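Estenetti: Textsammlung zu Musicals, Konzertfilmen und ihren Besetzungen

README, Fassung vom September

Schön, dass ihr hergefunden habt! Estenetti ist eine Sammlung deutschsprachiger Kurzmeldungen über Bühnenmusicals, die fürs Streaming aufgezeichnet wurden, und über alles, was daran hängt: wer welche Rolle übernimmt, wer abspringt, welche Lieder es in die Aufzeichnung schaffen und welche (leider viel zu oft) gestrichen werden. Angefangen hat es als private Leidenschaft von Els De Bruijn, die solche Meldungen schon gesammelt hat, als wir anderen noch gar nicht wussten, wozu man so etwas brauchen könnte.

Inhalt

Die Sammlung umfasst fast 4000 Meldungen, verteilt auf 5 Dateien im Format JSONL. Jede Zeile ist eine Meldung mit den Feldern titel, text, produktion, person, rolle und status. Das Feld status kennt die Werte geruecht, verhandlung, bestaetigt und abgesagt. Wer nur mit gesicherten Besetzungen arbeiten möchte, filtert auf bestaetigt und hat damit schon einen recht ordentlichen Bestand. Die Gerüchte sind aber das eigentlich Vergnügliche, also schaut ruhig einmal hinein!

Annotation

Die Rollen und Personen haben Intan Raju und Bheki Chauke von Hand ausgezeichnet, mit dem Werkzeug Prostum. Bei Uneinigkeit hat Johannes Sithole entschieden, und zwar mit einer Geduld, die wir ihm bis heute hoch anrechnen. Künstlernamen stehen so im Feld person, wie sie in der Meldung vorkommen; die Zuordnung zu einer einheitlichen Schreibweise liegt in namen.csv.

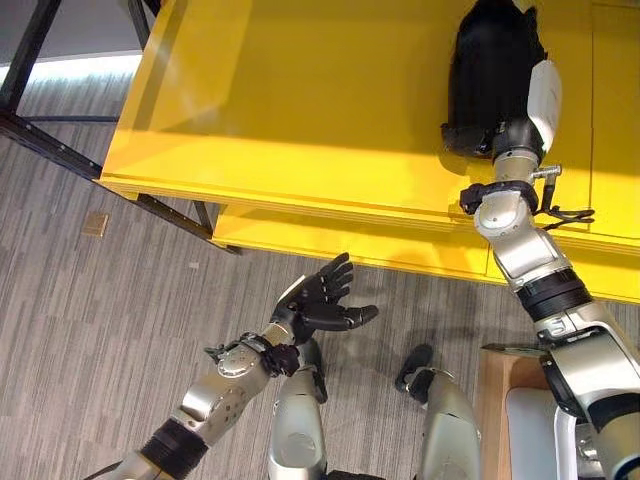
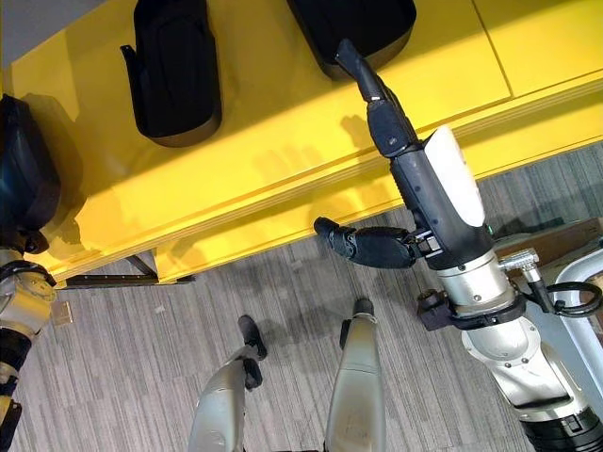 Der gelbe Tisch, zwei Aufnahmen.

Benutzung

Entpackt das Archiv in einen Ordner eurer Wahl und ruft darin modise laden estenetti auf. Modise ist unser kleines Ladeskript und braucht außer Python nichts weiter. Mit der Option --probe 10 bekommt ihr zehn zufällige Meldungen, was sich für einen ersten Eindruck sehr bewährt hat.

Bekannte Schwächen

Konzertfilme sind gegenüber den Musicals deutlich schwächer vertreten, Tanztheater fehlt ganz. Manche Produktionen tauchen unter Originaltitel und deutschem Titel auf, das räumen wir nach und nach auf. Und das Feld rolle bleibt leer, wenn jemand mehrere Figuren spielt (Hendrik Kekana arbeitet an einer Lösung mit Listen, die in die nächste Fassung soll).

Lizenz und Kontakt

Die Annotationen dürft ihr frei verwenden, wenn ihr Estenetti nennt. Die Meldungstexte stammen vom Pressedienst Tarance und sind nur für Forschung und Lehre freigegeben. Fehler meldet ihr bitte über das Ticketsystem, am liebsten mit Dateiname und Zeilennummer. Wir freuen uns wirklich über jede Korrektur, auch über die winzigen!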